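Open day at the Lurnance workshop
April
By the Plumivano newsletter desk

I went out to Lurnance for the afternoon session of their open day with one question from readers: can a machine clear the kitchen table yet? Plumivano ran a piece on robot vacuums last year and most of the mail that came back was about dishes. Lurnance shares a building with Trovelard, who make shop fittings, so the tour takes in both household chores and shop-floor work.

Sign-in was at the side door. The parking lot holds 60 cars and was full by one o'clock, so I left mine on Manurung Road and walked back. The programme said the building covers 2,854 square metres, most of it Trovelard's storage, and we were taken through that part first.

The kitchen bench was what people had come for. The job is tidying: dishes and play food are spread over a white table and the arm has to pick them up one at a time and put each in its proper spot.

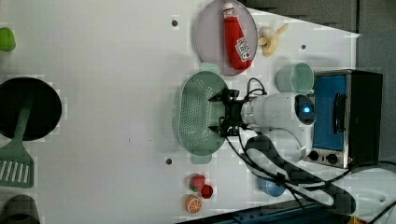
The arm at the green colander, with the toaster oven to the right.

A colander is harder than it looks. The rim is thin and the sides are full of holes, and our guide said a grip that works on a cup can tip a colander over. Cups are the easy end of the job. A bottle on its side is somewhere in the middle – it can roll if it gets nudged. The fruit is all toy fruit, which saves on cleaning, but I would like to know how the same gripper does with a ripe banana.

I asked about speed. The guide's answer was that a person would have the table done well before the arm did, and that they don't plan around speed at this stage. They plan around how often someone has to step in. Their target is 500 pieces put away without help, and they have not reached it.

The other thing they talked about was working close in. Once the fingers are near a surface there isn't much to go on, and a panel full of small holes makes for a lot of glare and repeated pattern. A person would feel their way.

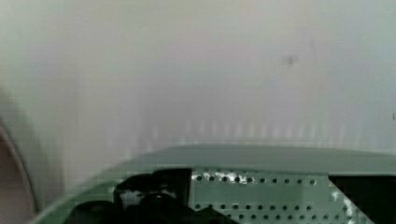
Is it ready for a house?

No, and the guide said so before anyone asked. The table is fixed, the lights are fixed, and there are no pets or kids going past. For shop work the answer was more hopeful. Trovelard has 2 packing stations it would like to hand over, where the parts are always the same size and arrive the same way up.

Tea was in the front office afterward. Bring a sweater if you go to the next one, as the storage side isn't heated.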